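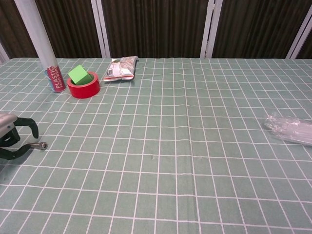
Sebastián Salinasさんからは、うちはテーブルの上が片付いたことがない、夕方になると袋だのテープだのが寄ってきて、ご飯の前に全部ソファへ移すだけ、どこから手をつければいいのか、とのこと。

じゃあ手順だけ。急いで書くので雑です。

用意するもの
・浅い箱ひとつ(お菓子の空き箱でOK)
・小さいフタ付き容器
・ゴミ袋
・固くしぼった布巾

1. 小さい金属ものから
ボルト、ネジ、クリップ。いちばん先。転がって床に落ちると面倒。六角ボルト1本でもフタ付き容器へ。どこのボルトか分からなくても捨てない。3月の大掃除まで保留。うちは棚の裏から抜けたやつだった、去年。

2. 食品の袋
銀色のスナック小袋、中身を確認。空ならゴミ袋へ直行。残ってたら口を折ってクリップ、台所へ。「あとで食べる」でテーブルに戻すのは禁止。

3. くしゃくしゃの透明袋
中に何か入ってることが多い。透明のものが透明の袋に入ってると本当に見落とす。捨てる前に必ず手で触って確認。使うものなら袋の空気を抜いて、口をひとつ結び。マスキングに中身の名前を書いて貼る。

4. ラップ
食品用ラップのロールは台所の引き出しへ。立てて置くと倒れるので寝かせる。長いロールで引き出しに入らない場合は、深めの棚の端に立てて、となりに瓶を置いて支える。端が見つからなくなったら、粘着テープを指に巻いてロールの上をペタペタ。だいたい浮いてくる。

5. テープ
赤いテープみたいな太めのロールは平らに寝かせて浅い箱へ。真ん中の穴がもったいないので、小物入れとして使ってよし。スポンジのキューブとか、消しゴムとか。ただし底はないので、箱ごと運ぶこと。持ち上げると中身だけ残ります(毎回やる)。
テープの端は5ミリ折っておく。次が楽。

6. おもちゃ、スポンジ類
ホコリがつきやすい。軽くはたいてから箱へ。水洗いしたら完全に乾くまで箱に入れない。

7. テーブルクロス
物が全部なくなってから。途中で拭くと二度手間。
・まずパンくずを手前に集めて、皿で受ける
・小さい黒い点みたいなものは、こする前に指でつまんでみる。ゴミならそれで終り
・汚れだったら布巾で外から内へ
・真ん中の折りジワは霧吹きして手でのばす。アイロンは素材の表示を見てかから

格子柄のクロスは線が目印になるので便利。線をテーブルの縁に合わせるとまっすぐ掛かる。あと奥の一列は「物を置いていい列」と家族で決めておくと、散らかっても手前が空く。うちはこれで夕飯の準備がだいぶ早くなった。

所要時間、初回16分。慣れると7分。タイマーかけたほうがいいです、かけないと途中でスナック食べ始めるので。

迷ったものは浅い箱に残してOK。箱があふれたら中身を見直す。ソファに移すのだけはなし。

フタ付き容器のおすすめサイズは次の記事に書きます。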